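Beltby Live Sessions: README

Multitrack recordings of the four-piece Felach, made over one weekend in October at the Flulwood rehearsal rooms. The set is meant for mixing practice and for testing source separation tools. Read the section on clock drift before using the overhead tracks.

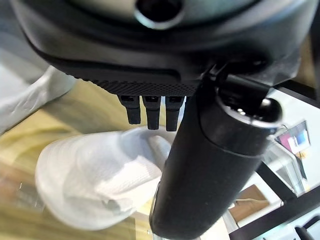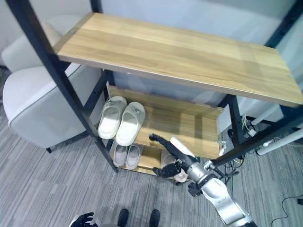
Top: dark grey housing and three black prongs. Bottom: shelving rack, top shelf.

Contents

The set holds 18 songs, each in its own folder. Folder names are the working titles used on the day and do not always match the released titles; titles.csv gives both. There are 92 takes in total, including false starts longer than ten seconds. Shorter ones were dropped.

Each take folder has:
- one WAV file per microphone or direct line, 48 kHz, 24 bit
- a rough stereo mix (rough.wav), no mastering
- notes.txt, with tempo, key and any faults heard on playback

Lyrics are given only where the writer agreed. Two songs are covers of traditional hymns and carry no lyric file.

Recording

Engineer: Benoît Pichon. Editing and file checks: Quentin Chevalier. All parts were played together in one room with no click, so there is spill on every open microphone. The brass is loudest in the vocal channel. Bass and keyboard were taken direct.

No compression or equalisation was applied on the way in. A high-pass filter at 80 Hz was left on for the vocal channel in the Sunday takes and is marked "hp" in notes.txt.

Known problems

Clock drift: the overheads went to a second recorder that was not locked to the first. Drift reaches 300 samples by the end of the longest take. The files have been lined up at the start only.

Clipping: trombone, song 07, takes 2 and 3. Not repaired.

Missing: the guitar direct line for song 11, take 1. Use the amplifier track.

Mislabelled: in version 1.0 the snare top and bottom files were swapped in songs 14 to 16. Fixed in 1.1.

Splits

A fixed test list of 700 short clips is in sakai_test.txt. It was drawn by song, so no song appears in both training and test lists. Please do not redraw it if you plan to compare scores with others.

Licence

Free for study and teaching. The band keeps all rights in the songs. Ask before using any take in a broadcast or a release.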